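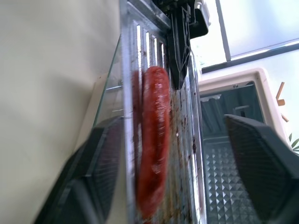

Thursday, late. Pad comparison, second session, slicer station. Set A is the stock smooth pad, set B is the textured one that Anum cut from the Mirani sheet. Both sets go on the same finger bodies, so the only variable should be the face material and the 4 mm it adds to each side. Wrist camera stayed on for all of B. With the B fingers open on either side of the slicer plate, both pads take up the lower corners of the view and the sausage sits between them, upright on the metal, with the black holder just above its top end. That gives me a clear line to the target right up to closing. With A I kept losing the lower end behind the left finger, which I had put down to the camera angle. It was the finger offset. Changed it in the config, reran two picks on A, problem gone. Everything I wrote on Tuesday's sheet about A and visibility should be struck.

Grip force. Started both sets at 9 N, the value Ehsan uses for the bread rolls. Too much for B. The casing dimpled on the second pick and the texture left a print in it. Dropped to 4 N and B still held through the full lift and the turn to the tray. A at 4 N let the sausage rotate in the grip every time the wrist went past horizontal. A at 9 N holds, with some creep toward the thin end. I would not run A below 9 N for anything with a casing.

Detection. The reflection in the metal is still a nuisance. The segmenter drew its mask over the sausage and the darker copy to the left of it, and the grasp center moved left with it, toward the glass. Senan suggested a saturation threshold. Tried it, works in the afternoon, fell apart once the light in the window dropped. The slots at the top of the plate also read as edges when there is daylight behind them. Cropped the region of interest to start below the slots and the false edges stopped. The reflection remains open. A polarizer is the next thing to try. Rukhsana thinks there is one in the Stukitport drawer.

Some smear too in the wrist images on approach. Exposure was on auto. Fixed it at 4 ms and raised the gain, noise acceptable.

Controller. Ran the Geretier board all day, update rate 1000 Hz nominal. The log shows 955 Hz with the camera stream on and the full rate with it off. No faults, no dropped commands, so I am leaving it for now, but I want the same measurement on the Fatanden before anybody decides between them. Samina has it until Monday. She says the force channel is quieter and the documentation is worse.

Plate wants a proper scrub before the next session. There is brown residue all down the right side and lower half and the mask picks at the larger spots. Wiped the pads with alcohol. A came clean at once, B needed a brush to get into the pattern. That counts against B for food work and I have put it in the table.

To do: polarizer. Scrub plate. B at 3 N, to find where it lets go. Ask Anum if the sheet comes in a finer grid. Copy the new finger offset to the other cell.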